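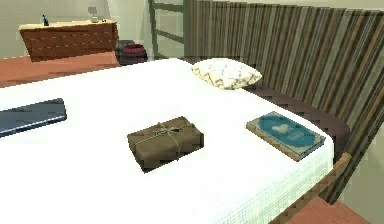 Clultska Dormitorio: entorno simulado para planificar la compra de un robot doméstico

Ref. Flultberg / línea Clultska
Precio por licencia anual: 963 € (IVA no incluido)
Disponibilidad: descarga tras la confirmación del pedido
Tarifa revisada el 04/06/2023

Descripción

Clultska Dormitorio es una habitación simulada para equipos que tienen que elegir brazo, base móvil y cámaras antes de firmar el presupuesto. Se carga en el simulador Golestani, se coloca el modelo del robot que se está valorando y se comprueba si llega a los objetos, si cabe en el paso y qué ve desde cada altura. Los objetos de la cama, como el paquete atado con cordel o el libro de tapa azul verdosa, se pueden mover, girar o retirar desde el editor.

La licencia está pensada para la fase de compra. Quien ya tenga el robot en el laboratorio puede usarla igualmente para preparar tareas, pero en ese caso suele salir mejor el paquete de varias habitaciones.

Qué se puede comprobar

Alcance sobre la cama. Recoger un objeto plano en mitad de un colchón exige más brazo que hacerlo en el borde de una mesa. Conviene probar con la base arrimada al lateral y también a los pies.

Apertura de la pinza. El grosor de cada objeto se edita por separado. Si la pinza candidata no puede con un libro cerrado, es mejor saberlo antes de pedirla.

Cómoda. La altura del tablero se ajusta en el menú de mobiliario. Los cajones no llevan tirador marcado; si la tarea prevista incluye abrirlos, hay que añadir uno del catálogo de piezas.

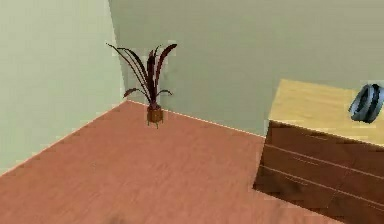
Rincón con planta y cómoda de tablero claro. Vista del simulador.

Base móvil. El editor permite estrechar el paso y mover la planta. Para bases con radio de giro amplio recomendamos repetir la prueba con el mobiliario desplazado hacia el centro.

Cámaras. Se pueden definir 3 puntos de vista por sesión y guardar las imágenes de cada uno. Las texturas son sencillas y los bordes aparecen escalonados a baja resolución, por lo que el entorno no sirve para decidir entre dos sensores de calidad parecida.

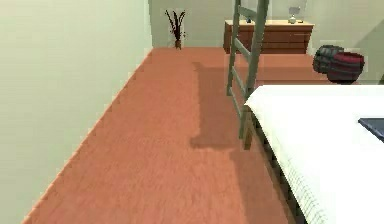 Paso junto a la cama, con la escalera hacia el centro y la cómoda al fondo.

Contenido de la licencia

- Escena completa con mobiliario editable
- Juego de objetos pequeños
- Plantilla de presupuesto en hoja de cálculo
- Manual en español y en inglés
- Actualizaciones durante la vigencia

No incluye el simulador Golestani ni los modelos de robot. Los modelos se piden al fabricante de cada brazo.

Requisitos

Ordenador con tarjeta gráfica dedicada y el simulador instalado. Cada licencia admite 2 puestos, que no tienen que estar en el mismo edificio.

Cómo presupuestarlo

Muchos centros cargan la licencia a la partida de software y el robot a la de equipamiento. Si la convocatoria pide una sola factura, indíquelo al solicitar la oferta. Las ofertas tienen una validez de 3 meses. En octubre se actualizan las tarifas; los pedidos confirmados antes mantienen el precio.

Productos relacionados

Clultska Cocina
Clultska Pasillo y recibidor
Plornard, catálogo de tiradores y piezas añadidas

Solicitar oferta | Descargar ficha técnica | Condiciones de licencia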